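Marcador electrónico Nekex para campos de fútbol
Manual del usuario

4. Puesta en marcha y configuración del partido

Esta sección se aplica a los modelos de exterior con consola de mesa. Si su club dispone del marcador Ernham anterior, consulte el anexo de compatibilidad antes de conectar la consola.

4.1 Antes de encender

1. Compruebe que el interruptor general del armario está en OFF.
2. Conecte el cable de datos a la toma marcada como CONSOLA. La toma contigua es para el reloj del vestuario y no admite la consola.
3. Cierre la tapa inferior y apriete los dos tornillos a mano. Termine el apriete con destornillador, sin forzar.
4. Pase el interruptor a ON. El panel muestra todos los segmentos encendidos y después queda a cero.

PRECAUCIÓN: No abra el armario con lluvia, aunque el panel esté apagado.
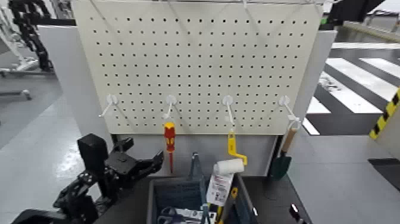

5. Encienda la consola y espere a que aparezca el menú PARTIDO. Si aparece el código 1582, la consola no reconoce el panel: apague ambos equipos, revise el cable y repita desde el paso 1.

4.2 Configurar un partido nuevo

1. En el menú PARTIDO, elija NUEVO y pulse OK.
2. Seleccione la duración de cada parte. El valor de fábrica es de 45 minutos; para categorías inferiores, use las flechas.
3. Introduzca el nombre de los equipos, local primero. Los nombres largos se abrevian en el panel, pero se guardan completos en el acta.
4. Active o desactive el tiempo añadido. Con la opción activada, el reloj sigue corriendo al cumplirse la parte y la cifra pasa a color ámbar.
5. Pulse INICIO con el pitido del árbitro.

NOTA: La memoria admite unos 600 partidos. Al llenarse, la consola borra los más antiguos sin avisar — descargue las actas al final de cada temporada, en mayo o junio.

4.3 Durante el partido

Para sumar un gol, pulse + en el lado del equipo correspondiente. Para corregirlo, mantenga pulsada la tecla − durante 2 segundos. El reloj no se detiene al modificar el resultado. Las sustituciones se introducen con la tecla CAMBIO, primero el dorsal que sale y luego el que entra.
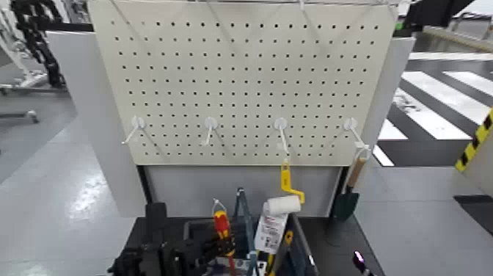
El frontal del marcador debe repasarse al comienzo y al final de la temporada. Limpie el metacrilato con un paño húmedo y jabón neutro. Si el marco presenta desconchados, lije la zona y aplique esmalte para exteriores con un rodillo pequeño como el de mango amarillo que cuelga del panel perforado, siempre con el equipo desconectado. No pinte sobre las rejillas de ventilación ni sobre la junta de la tapa.

4.4 Conexión con megafonía

1. Apague el amplificador.
2. Conecte la salida AUX de la consola a una entrada de línea. El adaptador Trerkano, referencia 2727, se vende por separado.
3. Suba el volumen poco a poco y pruebe la bocina desde AJUSTES > SONIDO.

Con amplificadores Ghaffari, seleccione además SALIDA BAJA en el mismo menú.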